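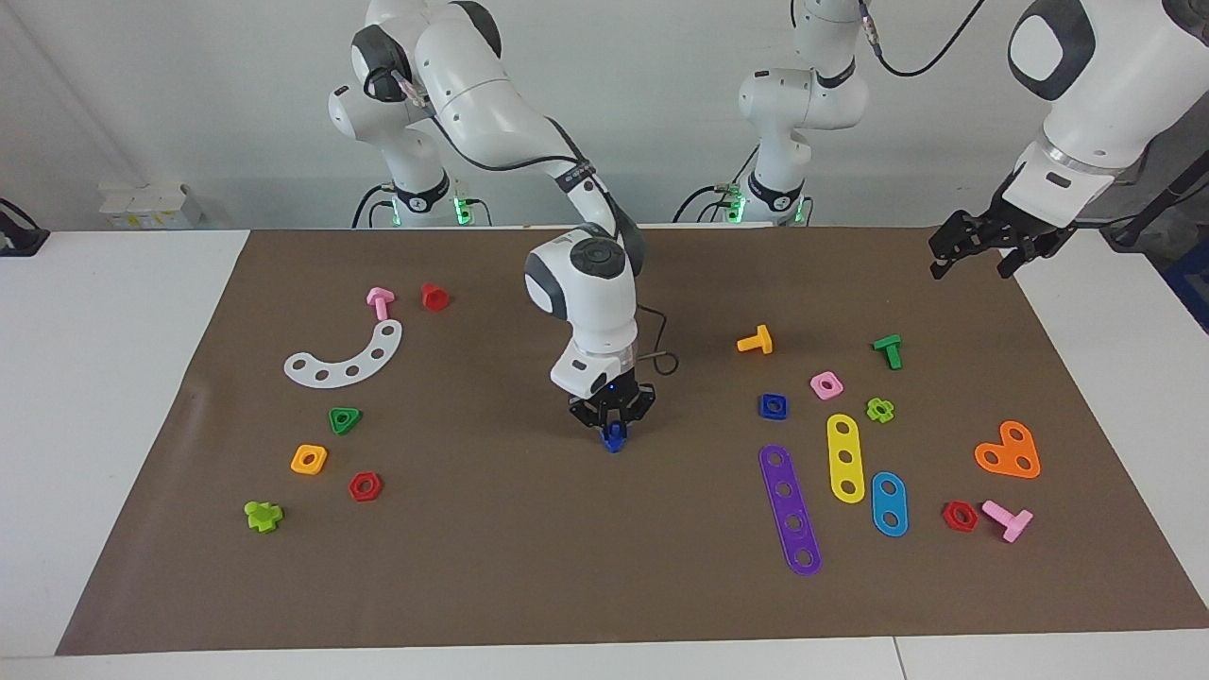

How do you start living on less stuff without making yourself miserable?

Pick one thing you buy out of habit, stop buying it for a month, and write down what you did with the money and the time. Then pick another.

I came to this through a neighbour, Yayra Akolgo, who hadn't bought new clothes for two years and looked a good deal smarter than I did. I asked her how she managed it and she lent me a notebook with a column for what she'd wanted, a column for why, and a column she filled in a month later. I copied the layout and I've been at it ever since. What follows is how I'd do it if I were starting again.

Get a notebook first

Any old one will do, and please don't buy a nice one for the purpose (I did, and felt very silly). Rule three columns. Every time you want to buy something that isn't food, medicine, rent or a bill, write it down and leave it for a month. Keep the notebook wherever you do your shopping, so for me that's beside the computer.

By the end of my first June I had 59 entries. A bread maker, four different lamps, a set of garden chairs for a garden that is mostly shed! When I went back through them I still wanted 2, and one of those I was able to borrow.

Work out what you're working for

Add up the entries you crossed out. Mine came to £460, and I stared at that for quite a while. Divide your own total by what you take home in an hour and you'll see how many hours of your life the list would have cost. I found this much more useful than any budget I've ever drawn up, and I've drawn up plenty.

If you're in a position to, you can then work a bit less. I dropped one afternoon a week. Some people would sooner keep the hours and give the money away, and that's a fine use of it too. Have the conversation with whoever you share a home with before you decide.

Learn to mend three things

Start with a button, a dripping tap and a puncture. Our repair evening at Addo Hall will show you all of these for nothing, and most towns have something like it now. Bring the broken thing with you and bring any loose bits in an envelope. I've had a kettle, a radio and two pairs of boots put right there, and I can now do boots myself – badly, but they keep the water out.

Share the big stuff

Our street in Fultton has one ladder, one hedge trimmer and one carpet cleaner between us. We keep a sheet of paper inside my porch with names on it, you sign things out and sign them back in. The only rule we've had to add is that petrol gets topped up by whoever used it last.

Start small with this one. Ask a single neighbour whether they'd like to share a single tool, and offer yours first.

Expect to slip

I bought a foot spa in a sale. It's in the notebook, in red. Just write it down and carry on with the next entry, and if you can pass the thing along to someone who'll use it, do that.

Updated July 2018: the notebook columns are now on a sheet you can print. Ask at the Addo Hall desk for a paper copy if you haven't got a printer.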